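Demo hours, part whatever

Quick one, I have to be back at the bench by 2. Still collecting hand demos for the Kanex set. Target is 3000, we're at 2000 and my wrist knows it.

Gave up on teleop for the kitchen stuff in April. Too slow, and the lag made me overshoot every grasp, then correct, then overshoot again. And the policy learned that!! Beautiful little wobble before every pick. So now it's the hand-held gripper, all day, squeeze and lift and put down.

Things I keep forgetting:

Slow down before contact. Not after.
Don't regrip. If it's bad, bin the demo and start over.
Change the angle you come in from. I had 70 in a row from the same side on Sunday, useless.
Breathe.

Long boxes are the worst of it. Grip too low and the top end swings, grip in the middle and you cant see what's behind it. Shiny ones too, glare goes everywhere. Cling wrap does both.

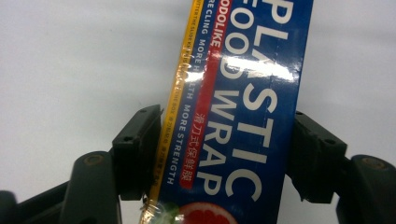 Olanrewaju thinks I should keep the bad grasps and label them, because a policy that never sees a recovery won't know how to make one. Fair. But then somebody has to do the labeling and I can guess who.

More when I get thru the boxes. Bags are next, ugh.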